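旧电脑与舍不得

我家书房的门后面,一直立着一台旧台式机。搬过两次家,它都跟着来了,每次搬家公司的师傅问我这个要不要,我都答得飞快:要的要的,放车上吧。可是放到车上之后呢?运到新家,往门后一立,又是好几年。上面先是堆杂志,后来堆孩子不穿的冬衣,再后来干脆盖了一块旧桌布,成了一张谁也不会去坐的矮凳子。

我想写的就是这种“要的要的”。我们这一代人家里,多多少少都有这么一台机器,不开机,也不扔。年轻的朋友来家里看见了,总要劝我两句,说这种东西占地方,里面的零件早就跟不上了,卖给收旧货的还能换一顿早饭钱。我听着觉得很有道理,点着头,给人家续了茶,然后继续让它立在那儿。

先说说它是怎么来的吧。当年买它的时候,我刚工作不久,工资不高,在电脑城里转了整整一个下午。那时候流行自己攒机器,手里捏一张配置单,一家柜台一家柜台地问价,问到最后嗓子都哑了。我的预算最多3000元,卖机器的小伙子听完,把计算器按得啪啪响,抬起头来说,哥,显示器你得将就一点。我就将就了一点。那台显示器后来用了很久,右下角有些发黄,可我一直记得第一天晚上它亮起来的时候,屋里没开灯,墙上映着一片蓝。
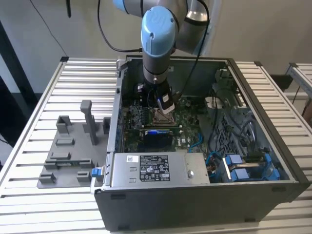
那天晚上我和妻子(当时还不是妻子)坐在床沿上,看着屏幕,谁也不知道该先做什么。她说要不打几个字吧。我打了她的名字,又打了我的名字,存成一个文件,放在桌面正中间。这个文件现在应该还在硬盘里。你看,我说的舍不得,大概就是从这种小得不好意思讲出来的事情开始的。

有人会说,那你把文件拷出来不就行了嘛!机器是机器,文件是文件。这话我也对自己说过许多遍。前几年我真的拷过一次,照片、文档,连同一些不知道是什么的文件夹,一股脑全装进一块小小的移动硬盘里。拷完之后我以为自己会松一口气,可以放心地把那个铁壳子处理掉了。谁知道拎到楼下,走到垃圾房门口,又拎了回来。楼梯爬得我直喘,邻居老太太看见了还问,新买的呀?我说是啊是啊。

后来我慢慢琢磨,我舍不得的恐怕有一大半是拧开它的那个过程。旧机器有一个好处,它是可以打开的。侧面几颗螺丝一拧,盖板一抽,里面的东西就摊在眼前,哪里积了灰,哪根线松了,一个外行人趴着看上半天,也能看出几分门道。我父亲一辈子修自行车、修收音机、修缝纫机,唯独对电脑有些怵。可是有一年夏天,机器开机老是嘀嘀叫,他实在忍不住,戴上老花镜,让我把盖子打开给他瞧瞧。

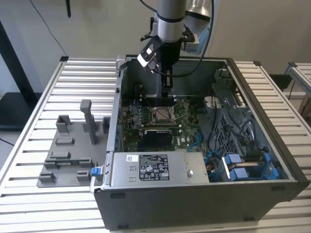 他瞧了很久,一句话也没说。然后他伸手把一根内存条拔下来,拿橡皮在金色的那一排接脚上来回擦了擦,吹了吹,又按回去。这个办法是他在报纸的生活版上看来的,剪下来夹在台历里,等这一天等了不知多久。再一开机,好了!老头子得意得晚饭多喝了一盅,席间把这件事从头到尾讲了三遍,第三遍的时候已经讲成他一听那嘀嘀声就知道毛病在哪儿了。我母亲在旁边直笑,也不拆穿他。

父亲不在以后,那把小螺丝刀我一直收在抽屉里。红色的塑料柄,刀头有点秃。说来也怪,现在家里的电器坏了,我几乎没有机会用到它。手机是粘死的,平板也是粘死的,连孩子的台灯都找不到一颗像样的螺丝。我把台灯翻过来看了又看,底座光溜溜的,像一块洗干净的鹅卵石。打售后电话,对方很客气,客气地告诉我这款产品不支持维修,可以给我一张优惠券,买一盏新的。

我不是要发牢骚,说什么从前样样都好。从前的机器又重又吵,夏天开着像屋里多了个烧水壶,我可一点儿也不怀念那个声音。新东西轻巧、安静、省电,我天天都在用,也用得高高兴兴。我只是觉得,一样东西能不能打开,会悄悄改变我们跟它的关系。能打开的东西,坏了以后我们第一个念头是看看;打不开的东西,坏了以后第一个念头是换掉。换得多了,人也就懒得去看了。

我女儿今年上初中。上个月她跑来问我,爸,电脑里面长什么样?我愣了一下,才想起来她从小到大用的都是薄薄一片的东西,确实没见过里面。我说你等着。我把门后面那块桌布掀了,冬衣挪到床上,机器搬到阳台的地上放倒,从抽屉里取出那把红柄螺丝刀。她蹲在旁边,手里还拿着半个苹果。

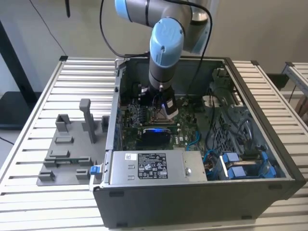
一个可以打开的下午

那天我们其实没干成什么正经事。我教她认哪个是内存,哪个是硬盘,哪个是风扇,讲到一半自己也卡住了,有一块小板子我怎么都想不起来是管什么的,只好老老实实说不知道。她倒挺高兴,说原来你也有不知道的。然后她把风扇拆下来,用旧牙刷一片一片刷叶子上的灰,刷得满阳台都是,妻子在里屋喊你们俩把门关上!

我把擦内存条的办法也教给她了。她问为什么用橡皮,我说你爷爷就是用橡皮。她想了想,自己去查了,回来给我讲氧化,讲得头头是道,比我强得多。我坐在小板凳上听着,心里想,老头子要是在,准得说这个他早就知道。

我有一位通信多年的朋友,叫伯迪·哈钦斯(Birdie Hutchins),年纪比我大不少,我们是因为都喜欢旧收音机认识的。我把这件事写信告诉她,她回信说,她家里也有一个柜子,专门放修不好又不肯扔的东西,她的孩子们管那个柜子叫“医院”。她在信里写,家里总要有一两样东西,是小孩子可以放心弄坏的。我读到这里,把信拿给妻子看,妻子说,那咱们家的医院就是书房门后面那块地方了。
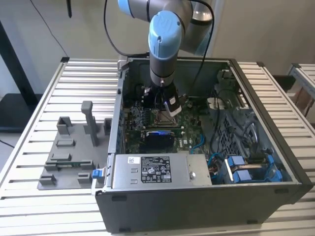

这话我想了好些天。小时候我们拆过多少东西啊!闹钟、手电筒、圆珠笔,还有我姑姑那台半导体,拆开来装不回去,多出几个零件,吓得藏在鞋盒里,后来被打了一顿,可是也就从那以后知道了里面有个喇叭,喇叭后面有块磁铁。现在的孩子聪明,懂得也多,打开视频什么原理都有人讲给他们听,讲得比我们当年的老师还清楚。可是手上那一点感觉,螺丝拧到最后忽然一紧,插头按到底轻轻的“咔”一声,总得自己碰过才有。

所以我有个小小的主张,说出来大家别笑话。谁家里要是还有一台旧机器,不妨先别急着卖那几十块钱。找个周末的下午,拔掉电源,放上一两天也无妨,再和孩子一起把它打开。显示器和电源盒就不要拆了,里面的电不是闹着玩的,这一点一定要跟孩子讲明白。其余的地方,让他拧,让他看,装不回去也没有关系,本来也不开机嘛。看够了,再交给正规的回收点,也算好好送了它一程。

当然,我知道自己多半是送不走的。小区的回收车八月里来过一趟,我记得那天是8月5日,星期六,早上喇叭就在楼下响。妻子看看我,我看看门后面。女儿从房间里探出头来,说不行,风扇我还没装回去呢。

于是机器又留下了。桌布我洗了,冬衣另外找了地方放,机器现在不再立在门后面,横在阳台的矮柜上,盖板也没有合上,只在上面搭了一块薄纱巾挡灰。女儿说她十月放假的时候要试试能不能让它重新亮起来。我说好啊,心里其实没什么把握,那台右下角发黄的显示器早就送了人,得先去借一台。昨天我给表弟打了电话,他说他家车库里好像还有,让我自己去翻。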